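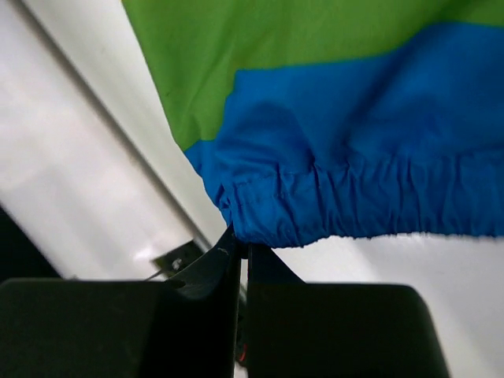
I drove to Ultthorpe with low expectations and a coffee that had gone cold by the time I found the visitor lot. The invitation from Grurolik promised "a hands-on morning with our cloth handling group." I have been to enough open days to know that hands-on usually means a pen and a lanyard. I did get a lanyard.

The cloth group lives on the second floor, past a room full of lockers and a vending machine that takes only exact change. Lemlem Ayele runs it. She came out to meet the nine of us who had signed up, checked our shoes for reasons she kept to herself, and walked us in. She used to work in pattern cutting, and she talks about fabric the way other people talk about in-laws.

Her people spend their days showing a pair of robot arms how to deal with laundry. An operator sits at a stand with two handles, one for each arm, moves the handles, and the arms copy. Everything gets recorded, including the views from small cameras mounted by the grippers. One try, from the first reach to letting go, is called a pass. The target for this set is 500 passes. They were at 391 when we arrived, according to the whiteboard, and a lower number had been wiped out with somebody's thumb.

I asked why cloth. Lemlem said a box is the same box wherever you leave it. A garment is a new object every time you put it down. She then dropped one on the table by way of proof, and I had to agree that I could not have told you which end was up.

The operators like to start at something with structure. A gathered hem is good, particularly near the end where the stitching makes it thicker, because two fingertips can get hold of a lump more easily than a flat sheet. The catch is that a lump is also a bad guide to where the rest of the thing has gone. You can have a lovely firm grip on a corner and still have the whole item folded under itself like a guilty cat. A good operator lifts a little and looks at how the color edges run before pulling anything.

Looking is harder than it sounds. From the stand you have the room view on one screen and the gripper views on two more, and beginners stare at the room view because it looks like real life. The experienced ones hardly glance at it. They watch the close views, where a fold is huge and the rest of the world has more or less gone away. 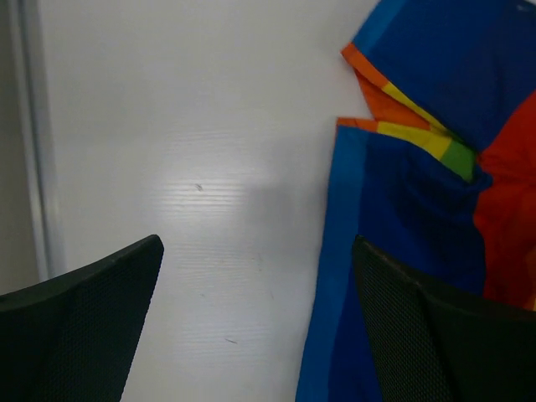
Multicolored cloth gets a lot of use in the group, and there was a proper argument about it in February. One camp held that blocks of solid color make life too easy, since anyone can see where blue stops and red starts. The other camp held that people who say so have never tried to follow a strip of yellow into a crumple and come out the far side. Lemlem was in the second camp. She is also the boss, so the colors stayed.

Then came the hands-on part, and I take back my remark about the pen. Each of us got 5 minutes at the stand. The handles are lighter than you expect, and there is a slight delay that makes you feel you are operating your own arms by mail. My job was to bring the fingers down on either side of an edge, close them, and lift. I closed them on air. I closed them on air again, with more confidence. On the third go I got a pinch of fabric, shouted, and pulled it straight off the far side of the table.

"We keep those," Lemlem said. Failed passes are labeled and stored with the others, so somewhere in the building there is a file of me losing a fight with a piece of cloth.

A retired machinist in our group got a clean lift on his first try and was unbearable about it through lunch.

Lunch was sandwiches, with a short talk from a man from Turunen, who make the handles. He had slides. He was most interesting on the subject of tired wrists: they used to run long sessions, and now everyone swaps out well before they want to, as the last passes of a long stint were sloppy and the robot learned the sloppiness very faithfully. He also mentioned Trorkelura, the software that lets them trim and label the recordings. The operators all made the same face at the name, so I gather it has opinions of its own.

The afternoon was a tour of the storage shelves, and I skipped the second half of it to go back and watch the stand. A young operator was working through her turn without a word, reach, pinch, lift, lay down, tap a pedal, again. She finished a pass, looked at the result on the table and reached for the handles to do the next one.

Parking is free but the lot gate closes early, so ask at the desk.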